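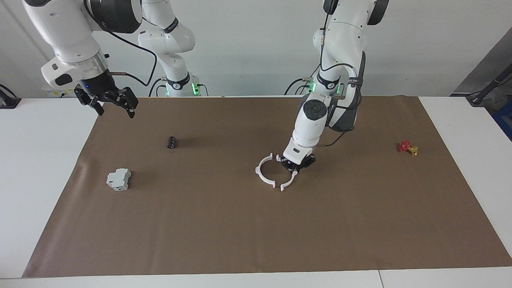
Torben Wegener
23/02/2020

Thread on whether a two-arm cell can do the small-parts chores in an electrical shop yet. Short version: parts of them, slowly, with someone in the room.

The chore is tipping out a mixed bin and putting everything back where it belongs. Breakers, capacitors, clamps, valves. At Pusell an apprentice does it at the end of the shift and dislikes it.

Setup is two arms over one brown paper mat, parallel grippers, parts spread out by hand first. That last bit matters. Bin picking from a heap is a different problem and we have left it alone.

Breakers are the easy case. Flat sides, stiff housing, a stepped profile that gives the fingers somewhere to close. If a vendor demo shows you only DIN-rail parts, ask to see something round.

Small capacitors: acceptable when standing up, poor when lying down. A cylinder on its side rolls if one finger makes contact first. On paper it rolls less than on a bare tabletop, so we kept the paper.

The valve is awkward because it offers the gripper a choice. Handwheel or body. Grab the wheel and it can turn in the fingers, and then the orientation you planned for is gone. We tell it to take the body. It takes the wheel more often than I would like.

Thin plastic ring clamps are what I would use as a test for any cell. Low profile, open on one side, flexes under load. Squeeze too hard and it deforms, too softly and it swings around the grip point.
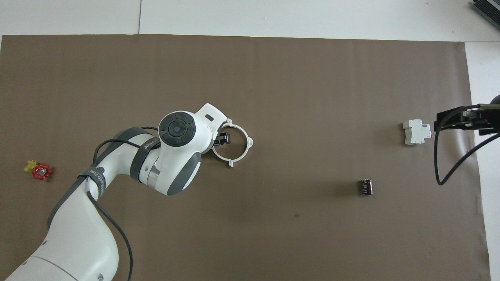 Ring clamp in the gripper, breaker and capacitor off to the right.

Numbers from the last run, rings only: 9 attempts, 4 placed in the tray without help, 4 dropped or put down crooked, and one where Marlies Pfister hit stop before the elbow reached the cable. I count that one as a failure. She does not. It's her log.

Cycle time is 8 seconds for a breaker on a good pass. I won't quote a ring time until the success rate deserves one. Apprentice is faster on both.

Cables. Any loop hanging off a wrist will eventually visit the work area. Fuchs sold us clips, and the clips help until somebody changes a gripper and leaves them off. Write it into the changeover sheet.

Beat Lehner asked if the second arm earns its money. For sorting, mostly no. One arm works and the other waits. It pays for itself when a part has to be handed over and turned, which in our mix means the valve.

Household version of the question, from Senan Hayes: could it clear the junk drawer? Same parts, more or less, plus string, batteries and receipts. I'd say no. A shop has a finite parts list. A drawer doesn't.

Where I think we are: known parts, spread flat, good light, supervised, yes. Known parts in a heap, no. Unknown parts, ask me in May, when the Flindimen fingertips are supposed to arrive.

Will post the breaker and valve figures once Marlies has cleaned up the log. Replies are open if you've run rings on a softer fingertip.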